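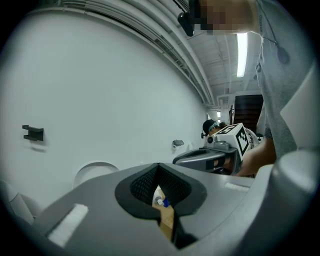 Can a machine clean and service a toilet yet without a person standing next to it? I look after restrooms and a few small kitchens for a building of rental offices, and the owner has asked me to look into it before we renew the cleaning contract. I already know about floor scrubbers. What I want to know about is hand work: wiping under a rim, taking off a seat, picking up a bottle cap that rolled behind something. From what I've read, a lot of this is still at the stage where a person holds the gripper in their own hand, like the gray one with the cube of black and white markers on top, and does the job so that a machine can learn from it later. Is that where things stand, or is there something I could buy for under 461 a month that does part of it? We have a quote from Erkden but it only covers floors.
Heather Gillies
June 2024

Short version, no. I work in building maintenance and we tried a wiping robot from Viveck in March. It did the sinks and counters fine as long as they were cleared first. It would not do the toilets. It needed 200 cm of clear space in front and our stalls don't have it. We sent it back when the trial ended.

If you only need counters it might be worth asking for a trial. Get them to do it in your worst restroom and not the one by the front desk. Also ask who refills the cleaner, because with ours it was me.
Blair Forsyth

I would split your list up, because the jobs on it are very different for a machine.

Wiping a flat surface is the easy end. The arm follows the surface and if it misses a spot it can go over it again. Wiping a curved bowl is harder but people are getting there. The trouble is everything around it. Somebody has to lift the lid and keep it up, move the brush, take the spare roll off the tank and so on.

Taking a seat on and off is the hard end. You hold a big slippery shape with one hand while the other works at the side of it, and you keep changing how you hold it without thinking. Two fingers of a gripper don't feel when the seat starts to slide. The fasteners also differ from one make to the next. On the Pitkänen seats in our building there is a push button, and on the older ones you need a screwdriver from underneath.

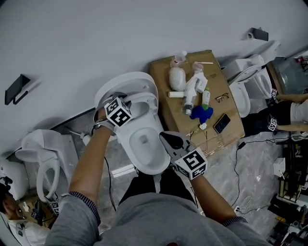
Seat and lid tilted up by the left hand, gripper against the lower right side.

Then there are the supplies. A squeeze bottle, a crumpled cloth and a plastic bag all have to be picked up in different ways, and the cloth never lies the same way twice. A person grabs it and goes. A machine has to find an edge first, and it may drop it.

For your contract I would keep people on the toilets and kitchens and use a machine for floors only. Stokunwood rents scrubbers for 300 a month where I am, with service included. Prices may be different for you. Ask again in 2 years about the rest.
Lempi Ikonen

Does the Erkden quote include stairs? Ours didn't and we had to add it after. Sorry, I can't help with the toilets, we do those by hand.
Nadhirah Chin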